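Kitchen hand wanted at our little supper club in Drenotbridge

Hello! I run Tichý, a small supper club above the old Prallonitz bakery, and I'm after someone cheerful to help me out through to December. It's 5 evenings a fortnight, mostly washing up, laying tables and chopping whatever I've forgotten to chop. You don't need any experience (I had none when I started, and it showed).

A bit about us. I've fed 1,082 people since we opened, most of them very patiently waiting for pudding. The menu changes all the time, the radio is always on, and you eat what the guests eat, before they arrive, sitting down like a civilised person. I do get flustered if the oven plays up, so someone calm would be lovely!

You'd need to be over 18, all right with stairs, and able to get home late, as the last 308 bus towards Sunitz goes before we finish. Cycling is fine, there's room for bikes in the yard. I pay by the hour, every fortnight, and tips are split evenly between everyone working that night.

To apply, just send me a few lines about yourself and the best thing you've eaten lately. No CV needed. Please get it to me by June 6, 2024, and I'll ask you round for a cup of tea and then 2 paid trial evenings.
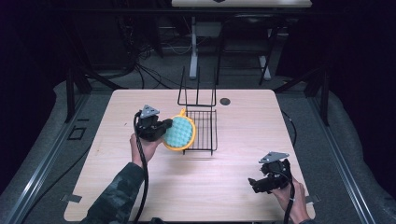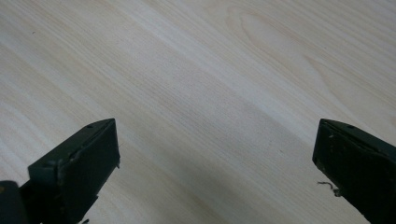

Dish rack and round scrub brush on the table (first picture), and the pale wood grain close up (second).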